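Planning the budget for a shelf-picking robot

Price the shelves and baskets before you price the arm. An arm that suits a deep grocery rack may be the wrong size for a shallow one, and swapping racks later costs more than buying the right ones first.

Measure every shelf you want served: height off the floor, depth, and the gap up to the shelf above. Write down the heaviest item on each one. Full drink bottles usually set the payload, and bags of snacks usually set the gripper.
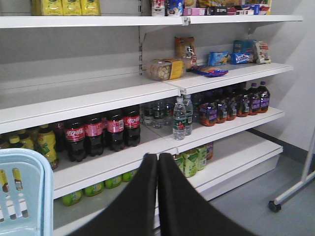
Bottled drinks below, boxes and bags above. List each package type before you ask for a quote.

Ask the seller for these as separate lines:

Arm and controller
Gripper, plus a spare set of fingers
Wrist camera and mount
Base or stand
Cables and cable clips
Delivery and setup

Joter and Flandach both quote the gripper apart from the arm. Sutherland puts them together, so ask for a breakdown. Our last order of clips, spare fingers and mounting plates came to $1,204, and none of it was in the first budget.

Pick the basket at the same time. Check that the arm can reach over the rim and down to the bottom with the gripper closed and open. Leave slack in the cables for the full swing, then tie them back where they could catch on the basket.

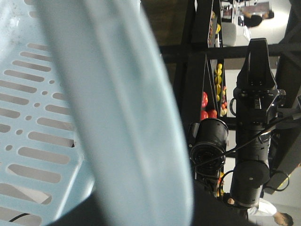 Basket rim, arm and fruit shelves. Allow room for the cables as well as the arm.

Fruit needs its own test. Take two days with a loaner and your own produce before you sign anything. Clornico lends a gripper for up to seven days if you pay the shipping.

Satish Rawat
15 December 2020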